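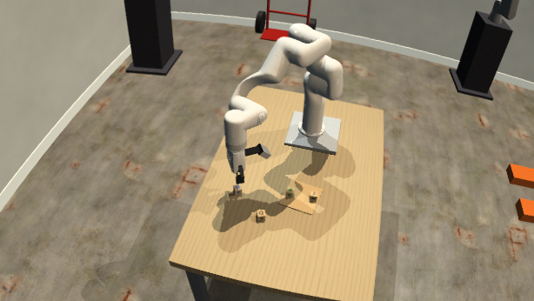 Gripper Comparison Gallery – Simulation Stage

Posted in: Research Facilities / Manipulation / Galleries

Share 6 | Comments (0)

The Manipulation Group at the Ralham Institute has completed the simulation stage of its gripper comparison. The study examines how two end effectors, the Pedau two-finger gripper and the Ristić wide-stroke gripper, perform on small-object tasks when the arm, the controller and the table layout are held constant. All trials in this gallery were run in the Usivau simulator. Kwabena Adjei directed the study, and Biljana Halilović was responsible for the controller settings and the trial records.

The cube task was selected for its simplicity. Four small marked cubes are placed on the table, and the arm must approach, close on and lift the one named in the trial list. Starting positions are varied between trials, as is the order in which the cubes are requested. Each gripper was assigned 1000 trials at standard approach speed and a further 500 at reduced speed. Trials ending in a controller fault were logged separately and are excluded from the comparison.

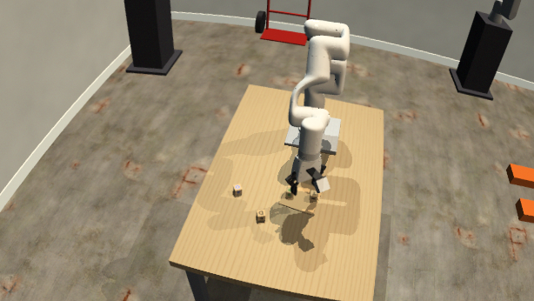
Approach angle received particular attention in the second half of the study. A cube close to its neighbor leaves little clearance for an open finger, and the group recorded contact with any cube other than the target as a separate category of error. Shadows were left on in the rendered views – the same views are supplied to the vision module, and removing them would have made the detection task easier than intended.

A total of 2895 trials were accepted for analysis. Results by gripper and approach speed will appear in the group's technical report, which is expected in February. Requests for the trial list and controller settings may be sent to Ms. Halilović through the facilities office.

Tags: grippers, simulation, pick and place, controllers

Contact | Terms of Use | © Ralham Institute. All rights reserved. | Back to top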